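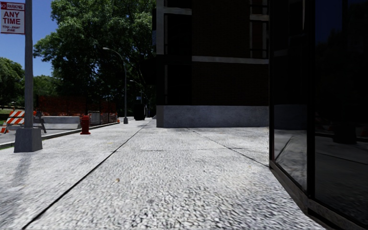 Sidewalk and storefront, with a parking sign at the curb.

Aurelia Iordache has spent two years reading the small print on crypto savings accounts, and she still keeps her own money in a credit union in Stemudville. I asked her about Dravik, the lending app that pays interest on coins you park with it.

"Fifteen percent," she said. "Paid by whom? I've read the terms three times and I can't find a borrower in them."

Dravik says the coins go to "vetted trading partners." It names one, Yeh, and gives no accounts for it. Iordache wrote to ask for some. She got a link to the sign-up page.

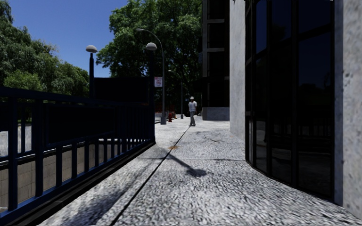 Pavement and railing under a clear sky.

I put it to her that more than 3,000 people have deposited and most seem happy.

"They're happy with a number on a screen. Ask how many have taken everything out." She tried it herself in August with a small balance. The withdrawal fee was $39, listed on page two of a help article.
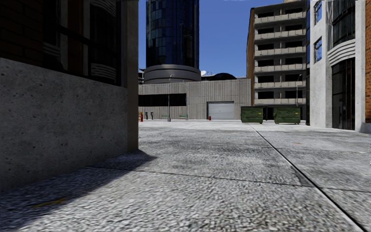

She doesn't call it a fraud, and I pushed her on that. "I don't know what it is. That's my complaint. A bank has to tell me who regulates it. These people tell me about their community."

Would anything change her mind?

"An audit, by a firm I can phone. And a plain sentence saying who gets paid first if Yeh goes under."
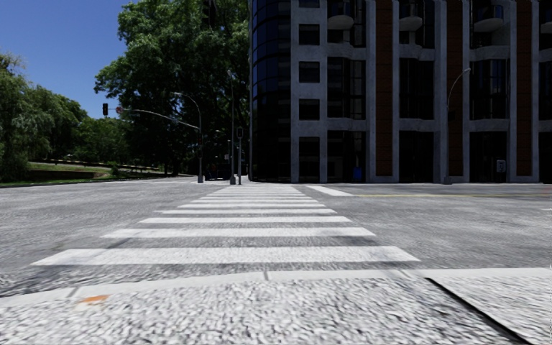 Reader comments

Ka-ming Fung: Took mine out last month, no trouble. Fee was annoying.

Hoi-yan Lui: All of it, or just the interest?

Ka-ming Fung: Just the interest.

Contact | © 2019 Humholm Money Desk | Back to top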